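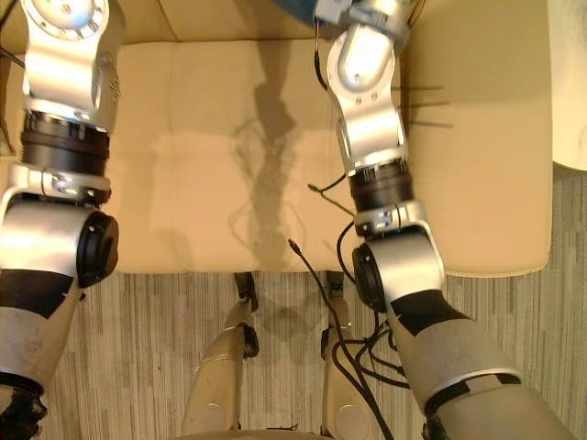
Cream cushioned seat, grey striped carpet

Seat foam: density or hardness first?
Forum: Upholstery and Soft Furnishings > Fillings

steltton_joana
Posted 10/11/22
I need to order replacement foam for a set of lounge seats and the supplier's sheet gives two figures for every grade, density and hardness. The old foam has no markings. The cheapest grade on the sheet is 24 kg per cubic metre and is sold as "firm". The next one up is a good deal dearer and is sold as "medium". I had assumed the heavier foam would be the firmer one. Which figure should I be choosing by?
Seats are used daily, mostly by adults, and the covers are staying.
Joana Cordeiro

B_Assefa
Density is how much material there is in a given volume. Hardness is the force needed to squash it by a set amount. They are separate properties and a maker can adjust one without the other. You can have a light foam that feels hard in the shop and goes soft within months, which is more or less what your "firm" grade is.
Choose density for how long it has to last, then pick the hardness for comfort. For daily seating I would not use 24 at all. Fine for a back cushion or a headboard.
Berhanu

simao.b
Disagree with "not at all". I fitted 24 in a window seat five years ago and it is still level. It depends on who sits on it and how often. If you are fitting out a spare room, paying for the heavy grade is a waste.

B_Assefa
She said daily use.

simao.b
She did. I am answering the general statement. Plenty of people will find this thread with a window seat to fill.

Idalina R
Two things missing from the first post: thickness, and what is underneath. Foam on a solid board has to do all the work by itself. Foam on webbing or springs shares it. If the old webbing has stretched, new foam will follow the dip and you will blame the foam.
Turn one seat over and press the webbing with the heel of your hand. If it moves easily, replace that first.

steltton_joana
Thickness is three inches. Webbing underneath, rubber type. I pressed it and it moves quite easily.

Idalina R
Then do the webbing first. Rubber webbing perishes whether it is sat on or not. Look at the edges for fine cracks.

edine_sergio
I would add a word on wrap. Everyone argues over the foam and then puts it straight into the cover. A layer of polyester wadding fills out the corners, keeps the cloth from dragging on the foam and makes the cushion easier to get in. Cut the foam slightly oversize, by a finger's width each way for cushions of this thickness.
Sérgio

simao.b
Oversize only if the cover zips all the way round the back. On a short zip you will tear it.

edine_sergio
Fair. On a short zip use the plastic bag method: bag over the foam, vacuum cleaner to draw the air out, slide it in, pull the bag off. No need to cut smaller.

Idalina R
Not sure about oversize on fixed seats either. Where two sections sit side by side, oversize foam pushes them together and the join goes tight. Then the cloth rubs.
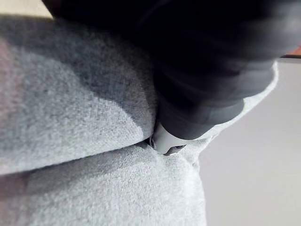

Joins are where I would measure before cutting anything, and I would take the size from the inside of the cover, seam to seam, never from the old foam. Old foam has shrunk at the edges and spread in the middle, and it will not give you the same figure twice. With a deep crease like the one between the two sections of grey cloth in my picture, allow for the wadding turning down into it on both sides. That heathered sort of weave is forgiving about shading on the flat, but I would still keep the wadding joint on the underside and away from the crease. Oversize on the front edge only, dead size at the join.

edine_sergio
I can live with that. Front edge is where the weight goes when people get up.

B_Assefa
Agreed on measuring inside the cover. Also check the label before you order. If the seats are for anything other than your own home, ask the supplier in writing which fire test the foam meets.

steltton_joana
Thanks all. Quote for the denser grade with wrap, cut to size, came back at just under 900 for the full set, webbing not included. The Danladi price for the same grade in uncut sheet is much lower. Is cutting it at home realistic?

simao.b
Yes. Electric carving knife, marker pen, straight board as a guide. Keep the blade upright and let it do the work. Your first edge will be poor, so put it at the back.

B_Assefa
Realistic, but allow for waste. Draw the pieces out on paper at scale first. Two of mine would not fit the sheet once I had turned them the right way.

Idalina R
Do one seat complete, webbing and all, and have it sat on until May. Then order the rest.

steltton_joana
Will do one first. Webbing ordered today from Geltby, denser foam to follow once I have the inside measurements.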